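Desktop computer disassembly

Desktop computer disassembly is the separation of a personal computer of the tower type into its component parts for repair, upgrade, reuse or material recovery. The term is normally limited to work that leaves the parts intact. Shredding and crushing, which also reduce a computer to recoverable material, are treated as separate processes.

Position of the case

Most towers are taken apart lying on one side, with the removable panel facing up. In this position the motherboard is horizontal, and screws that come free stay where they fall instead of dropping to the bottom of the case. The power cord is removed before the panel is opened.

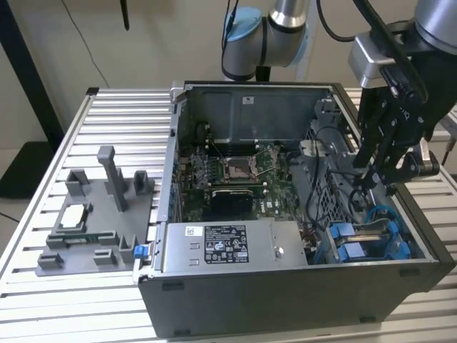 Processor removal begins with the heat sink, which covers the processor and is held by screws or clips. Once the heat sink is off, the load lever beside the socket is released and the retention frame swings up. The processor can then be lifted straight out and placed in a tray, as with the chip in the gray 3D-printed holder to the left of the tower. In sockets of the land grid array type the contacts are in the socket itself and bend easily, so a vacant socket is usually fitted with a plastic cover if the board is to be used again. Thermal compound left on the processor is wiped off before storage.

Expansion cards and memory

Expansion cards are held at two points: the bracket at the rear of the case and the slot on the motherboard. The bracket may be secured by a screw or by a hinged plastic retainer. Longer slots often have a latch at the inner end that must be pressed while the card is drawn out. Memory modules are released by opening the clips at the ends of each slot.

The order of removal varies. The Limley sequence, used in small repair shops, takes out the cards first and the drives last. The Stastgate sequence starts with the drives, on the ground that they may hold personal data and should be logged before other work begins. Both sequences have 8 steps and leave the power supply in place until its cables have been disconnected.

Drives and drive bays

Hard drives in office computers are commonly mounted in plastic caddies. A caddy grips the drive along its sides, often with small pins that enter the screw holes, and is fixed in the bay by spring tabs. Blue is used by several makers for parts meant to be handled without tools, including caddies, latches and release tabs – a convention that is widespread but not universal. The data and power cables are unplugged before the caddy is pulled.

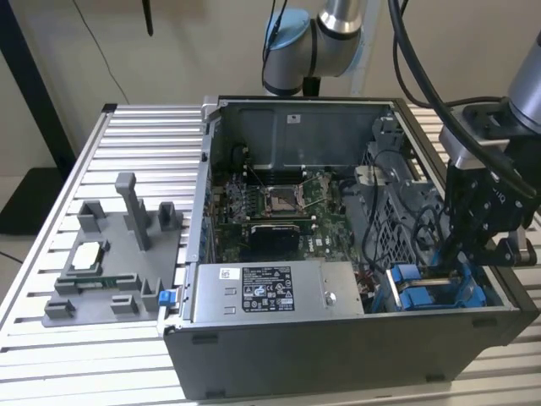

Power supply

The power supply is a closed metal box fixed to the rear wall of the case by screws and, in some designs, by an internal catch. It is removed whole. The cover is not opened in ordinary disassembly, as capacitors inside may remain charged after the cord has been unplugged. The label gives the input voltage, output ratings and safety marks, and is generally left on the unit for sorting.

Sorting and records

Removed parts are separated into those for reuse and those for recycling. Circuit boards, drives, cables and sheet metal are kept in separate containers. Under the Destex scheme each drive receives its own record, and a batch is closed at 1,000 parts or at the end of the working week. 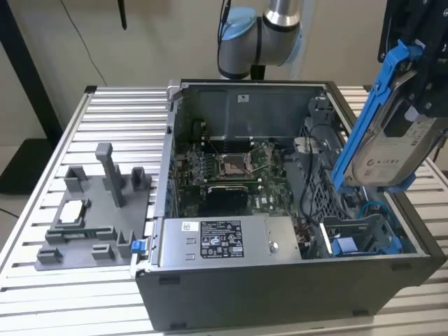

Hard drive in a blue plastic caddy, held above the right side of an open tower.

Drives set aside for reuse are erased and tested. Those that fail are destroyed or sent for material recovery, with the caddy kept if it is undamaged.

See also: Computer recycling; Drive bay; CPU socket; Power supply unit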